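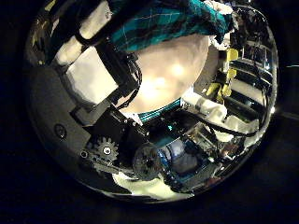
Wrist camera output, chrome surface in view

Fisheye wrist camera: exposure pumping and failed detections near shiny parts
Robotics > Student projects > Cameras and calibration
Posted by Emil Marti, 25th July

I am on the vision side of a student project at Pultton. We are entering the handling class at Hurkomcombe in August. The camera at the wrist is an Adedow module with a fisheye lens, run at 30 frames per second. The image circle sits inside the sensor, so the corners are black at all times.

Two faults, possibly related.

First, auto exposure. When the hand is close to anything pale and well lit, that area clips while the dark parts of the mechanism stay unreadable. When the hand moves away, the level hunts before it settles. I have measured a swing of 2 stops with nothing in the room changing.

Second, reflections. The detector was trained on 400 labelled images of matt parts. With polished metal in view it returns boxes on things that are only mirrored in the metal. The first picture is a bad case: the blue circuit board and the yellow parts are both in the reflection, and both colours are used by our target parts.

The calibration used 28 views of a flat board, with the ordinary pinhole model plus radial terms. The error is low in the centre and grows badly towards the rim. Would correcting the lens properly help with either fault, or should I deal with them separately? Changing the camera is not possible before the competition.

The second picture has the more usual content, with people working close to the hand. 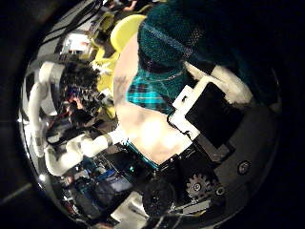 Same room: teal beanie and plaid shirt next to the hand mechanism, white arm at left

Exposure and gain are both on automatic in that one as well. The driver is the stock Danladi one. It exposes both controls, but I have not found any setting for the metering area.

overrun_pin
Accepted by the poster

Treat them separately. Lens correction moves pixels about. It cannot recover clipped ones, and a reflection is still a reflection after undistortion.

Exposure: your metering is almost certainly averaging the full sensor, black border included. The border contributes a large block of zeros, so the controller believes the image is darker than it is and opens up. The blown area on the bare arm in your second picture would fit that. If the driver has no metering window, turn auto exposure off and write a small loop of your own:

Mask everything outside the image circle.
Also mask the part of the hand that stays fixed in view.
Take a high percentile of what remains, not the mean.
Change exposure time in small steps, with a dead band, and leave gain fixed.

The dead band is what stops the hunting. Start wide and narrow it. Check how many frames the camera takes to apply a new exposure value. If you correct again before the last change has arrived, you will build yourself an oscillator. Under fixed competition lighting you may be able to drop the loop and lock one value after a test on the day.

Calibration: use a fisheye model. Pinhole with radial terms does not hold at that field of view, and the error growing towards the rim is what you would expect from it. 28 views is enough if the board reaches the edge of the circle in a good share of them. Most people keep it in the middle, where it is easy to detect. Tilt it as well.

Reflections: add negatives to the training set. Collect images of the chrome surface with the arm in many poses and label only the real parts. The mirrored ones stay unlabelled.

tinnedwire

Matt spray on the shiny part. We did this and the problem went away.

Emil Marti

The rules do not let us treat the parts, so no spray.

Masking the border reduced the pumping a great deal. The driver applies a new exposure value late, so I now wait before correcting again. I have recalibrated with the fisheye model using the same views and the rim is better but still poor, and on checking, hardly any of the views had the board near the edge. I will take a new set. Negatives are being collected now and I will add the detection figures to this thread when the retraining is finished.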